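Facilities Help Desk
Ticket 2000-43: Meeting room, no power at table
Site: Clovside, second floor
Category: Electrical / Furniture
Priority: Normal
Status: Pending parts
Assigned to: Ekkachai Yimyam

Reported issue

Outlets at the long table in the meeting room stop working during meetings. Laptops drop to battery. Happens mostly in the morning when the room is full. Unplugging everything and plugging it back in sometimes restores power. Requester asks whether the strip on the table can be replaced before the Friday session with Lustlow.

Initial questions to requester

1. Does the switch on the strip go dark, or do only the chargers lose power?
2. Is the projector affected at the same time?
3. Which wall outlet is the strip plugged into?
4. Has anyone moved the tables since the last room reset?

Requester reply

Didn't look at the switch. Projector stays on. Wall outlet is the one under the banner. Tables were pushed together end to end in September and have been that way ever since.

Log

9:10 Checked panel. Breaker for the meeting room is on, no sign of a trip. Projector is on a separate circuit, consistent with the requester's reply. Ruled out the panel for now.

9:25 Tested wall outlet under the banner with plug-in tester. Wiring reads correct. Tested again with a 500 W load for five minutes. No drop.

9:40 Tested second wall outlet, far wall. Same result.

9:55 Moved to the strip. With the plug seated fully, all outlets live. With slight sideways pull on the cable at the wall end, power cuts out and returns. Repeated this 5 times, cut out on 4 of them. Fault is at the plug or in the first few inches of cable.

10:05 Swapped to a different wall outlet and repeated. Same behavior. The wall outlet is not the cause.

10:15 Looked at how the cable runs when the room is in use. From the wall outlet under the banner it has to cross behind the chairs to reach the table. Chair casters roll over it whenever somebody pushes back from the table. Jacket is flattened in two spots near the plug. No bare conductor visible. Strip is not to be used until replaced.

10:20 Unplugged strip, coiled the cable and left it on the table with the rest of the room items. Sent a note to the requester asking that it not be plugged back in.

10:45 Requester asked if the cable could be taped and used through Friday. Declined. Tape does not fix a crushed conductor, and the fault is right where the cable flexes.

Second item found during visit

The joint between table segments is out of level. The segment on the right sits higher than the first one by the thickness of a coin. Adjusted the leveling foot on the nearest leg by two turns. Joint is now flush to the touch. The legs on the far segment were not adjusted. If the tables are separated again for a workshop layout, the foot will need to go back.

Third item found during visit

One chair in the row has a loose armrest bolt. Tightened with hex key. No parts used.

Parts

Replacement strip: Osis, longer cable, flat plug. One unit. Stores at Gautam has none on the shelf. Requested transfer.
Floor cable cover, low profile, carpet type, beige or gray. One length, to be cut on site. Not stocked, ordered.

Until the cable cover arrives, the replacement strip is to be fed from the far wall outlet, with the cable running under the tables and not behind the chairs. The far outlet is a longer run, hence the longer cable.

Requester follow-up

Q from requester: Can we get a strip built into the table top so there is nothing lying on it?
Reply: Possible, but it means cutting the top, and the tables get rearranged too often for a fixed feed. A clamp-on unit at the table edge would work without cutting. Needs a separate request with a cost code. Not part of this ticket.

Q from requester: Do we need to clear the table before you come back?
Reply: No. Papers, the binder and the pens can stay where they are. Please leave the space next to the table legs clear so the cable can be run underneath.

Q from requester: Should the banner come down to get at the outlet?
Reply: No. The outlet can be reached with the banner in place.

14:30 Stores confirms transfer of one strip from Gautam, arriving with the next internal delivery. Cable cover has no ship date yet.

14:40 Status changed from In progress to Pending parts.

Remaining steps

1. Receive replacement strip, check cable and plug before use.
2. Run cable from far wall outlet under the tables, secure to the black metal legs with reusable ties.
3. Load test at 500 W, then at 2000 W, five minutes each. Wiggle test at plug during both.
4. Cut the old strip's plug off and put the strip in the electrical scrap bin.
5. Fit floor cover when received.
6. Confirm with requester after one full meeting, then close.

Notes for whoever picks this up

If the new strip also drops out, do not order a third one. Go back to the wall outlets and pull the faceplates. The plug-in tester does not show a weak contact inside the receptacle, and neither outlet was opened on this visit. Also check for adapters daisy-chained off the strip. None were attached at 9:55, but the requester says people bring their own.

The breaker label at the panel says "Conf. W" and covers the meeting room plus the corridor outlets. Cleaning staff plug in along the corridor in the morning. Not the cause here with the breaker still on, but keep the label in mind before switching anything off.

Attachment (1)

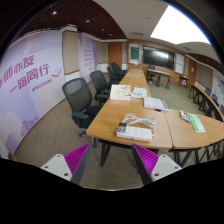
Ticket 2000-43: white power strip with coiled cable, near end of meeting room table.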